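Product Review: Stacked Potato Crisps in a Tall Canister, Imported Range

Prepared for the Kaver Consumer Panel by Samina Qureshi

Scope

The panel was asked to assess the tall canister as a form of packaging for shared kitchens and staff rooms, with attention to labelling, storage and ease of use. The crisps themselves were tasted but carry less weight in the final mark. Samples were bought in February from Sombatkul, a grocer on the upper level of the Drollside arcade.

Labelling

The product is sold in its home-market packaging. Small white Chinese characters are set in several lines on a bright red ground, and the nutrition table is ruled in white beneath them. Contrast is good and the yellow lid makes the tube easy to pick out on a crowded shelf. The type is nevertheless small, and panel members with reading glasses asked for them.
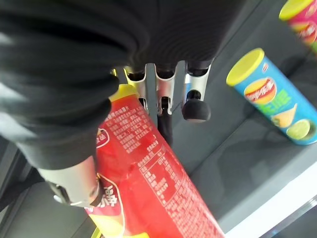

Drodavis wrote in response to the draft that the importer's sticker matters more than the printed table, and that on two of his own purchases it had been placed directly over the storage advice. The panel accepts the point. Buyers who need allergen details in English should check for the sticker before paying, and should ask the shop where it is missing.

Storage and handling

A tube of this shape takes up little shelf space and may be stored upright or on its side. Laid flat on an open shelf it will roll, and a shallow tray is recommended. The smooth wall gives a secure hold in a dry hand. Adults with larger hands could not reach the lower third of the contents and had to tip the tube, which brought out a quantity of crumbs with the last crisps.

The lid was opened and closed 100 times on one sample. It continued to fit, though it had become slightly easier to dislodge. Crisps left under a closed lid for a weekend remained acceptable. By the following weekend they had softened.

The canister should not be left on the floor, where it is readily knocked over. The panel's room has a pale floor and crumbs were not noticed on it until they had been trodden in.
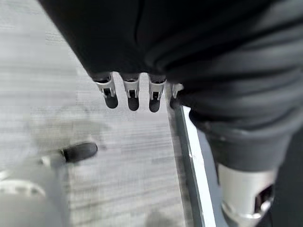 Disposal

Local rules on mixed-material tubes differ and should be consulted. The lid should be removed first and the tube emptied fully.

Assessment

Labelling: fair
Storage: good
Ease of use: fair
Taste: good, somewhat salty

The panel recommends the product for shared kitchens with closed cupboards. Comments may be sent to the Kaver office, quoting review 274.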